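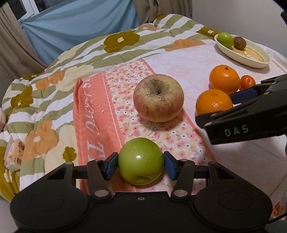
Read the whole Drandale mall plan last night, all the parts the city put online anyway. Short thread, mostly questions.

1/ The pitch: knock down the east half of the dead mall, keep the west half, put 3,000 homes on the parking lots, and call the lot "a new downtown." We already have a downtown. It's four blocks long and it could use a bus after 7 p.m.

2/ 3,000 homes is the number in every headline. Go to the phasing table. Phase one is a parking garage, a "market hall" and 60 apartments. Everything else is marked "subject to demand." Whose demand? Measured how? The table doesn't say.

3/ I want housing there. I've wanted housing there since the department store closed. Please don't send me the "so you'd prefer an empty lot" reply, I've had it plenty of times.

4/ The developer is Bastos. Same outfit that did Flikville, out by the interchange. Go walk around Flikville on a Thursday afternoon. There's a dentist, a bank branch and a very long row of brown paper in the windows. The renderings had a bookstore and a guy with a cello.

5/ Flikville was also supposed to have a school site. It's still a site.

6/ Now the money. The city would hand back the growth in property tax on the whole mall parcel for 30 years. The staff report says this "pays for itself." The sheet behind that line assumes the storefronts are nearly full by year 3. See post 4.

7/ Matilde Rocha asked about exactly this at the April meeting and was told the vacancy assumption came from a consultant, Adadus. She asked who paid Adadus. Long pause. Bastos did. I'm not saying the math is wrong. I'm saying I'd like somebody else to do it once.

8/ Affordable units: there's a percentage in the slides and no percentage in the draft agreement. The agreement says the developer will "make reasonable efforts." I make reasonable efforts to floss.

9/ To be fair – and I did look for good stuff – the street grid is decent. Short blocks, trees on both sides, the creek comes out of its pipe. Whoever drew that part knew what they were doing. It's also the part with no dollar figure next to it.

10/ Paavo Seppälä, who ran a store in the old mall until the roof went, thinks I'm too gloomy. His view is that any cranes at all would bring people back to that side of town. Maybe. He said the same to me about the ice rink, and we still argue about the ice rink.

11/ What I'd ask for before a vote: a second look at the tax numbers, the affordable share written into the agreement, and some penalty if phase two never starts. Right now they can build the garage and go home.

12/ Comments go to the planning office by noon Thursday. The form times out if you type slowly, so write it somewhere else and paste it in.

13/ Someone asked for the phasing table. It's in appendix C, near the back, sideways.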